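The Hurkdale Cycle, Books One to Three (boxed paperback set)
by Mattes Eichhorn

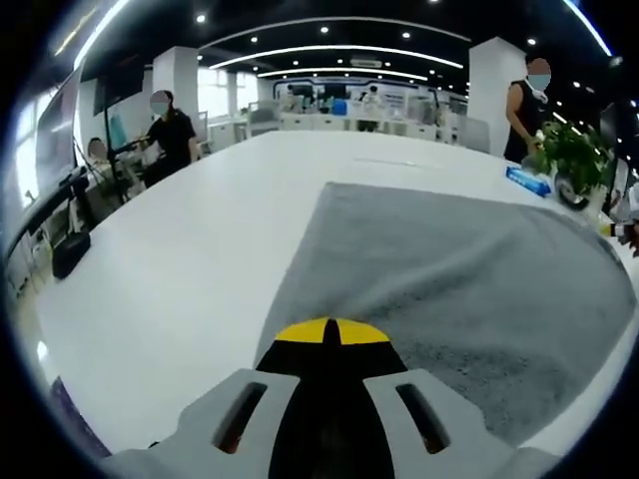
The publisher's blurb calls this "the last great river saga." I have my doubts. Book One runs 469 pages, and the river doesn't show up until page 300. Before that you get the Teuber family, their salt debts, and a lot of weather. If you liked slow fantasy before you found this listing, you may be fine. If you're hoping the set will change your mind about the stuff, I wouldn't bet the price of a box on it.

Book Two, Uritz, is the one people recommend, and it is better. The ferry court chapters move, and the ghost lawyer gets some good lines -- more than the hero does. It comes in at 532 pages.

Book Three is 793 pages long. It has two wars, and one of them is mostly told in letters. The ending has been called daring. I'd call it sudden, and it leaves the marsh queen standing in a doorway with a lamp.

What you get: three paperbacks in a card slipcase, a fold-out map, and a "new" short story that ran in the Brurum newsletter a while back. The map still puts Hurkdale on the wrong bank, same as the old printing. The type is small in all three books, and smallest in the third.

The slipcase is a tight fit. Pull from the top of the spine and you will crease it.

Is the set cheaper than buying the books one at a time? Yes, if you want all three. Most readers I've talked to stopped after Uritz, and we stock that one by itself.

Ships from March. Returns accepted if the shrink wrap is still on.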